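Visit to the Ploltthorpe workshops, September

We got to Ploltthorpe a little after 9 in the morning and signed in at the side door, where Notburga Gisler met us and handed out badges. The main building is brick, with the furniture shop downstairs and offices above. Parking is free but the lot fills early.

The tour began with table tops. The shop finishes them in 3 shades, and nearly all the orders now are for the palest one, an off-white that goes to schools and offices. Clurstead alone took 2,998 of them last year. Gisler said the pale finish is the hardest to get right — any speck in the coating shows, so the spray room is swept before every shift. We were allowed to look in through the window but not to go inside.

After that we saw the packing line, where 47 people work across two shifts. Corners are padded with folded card, then each top is strapped flat to a pallet. The Trirbridge order was going out while we were there and the loading bay was noisy, so we missed some of what was said.

Lunch was soup and rolls in the canteen. The afternoon was spent upstairs in the rooms where finished tops are set up and used. A few of us asked about marks from cups and pens. The answer was that most wipe off with a damp cloth, but red ink does not.

The Nic Giolla bus back left at 4. The next visit has 67 places and booking is through the front office.
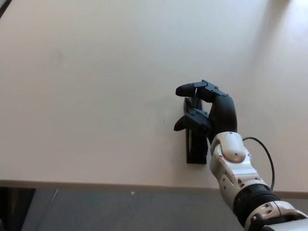 A pale table top upstairs, with a slim black object standing on it.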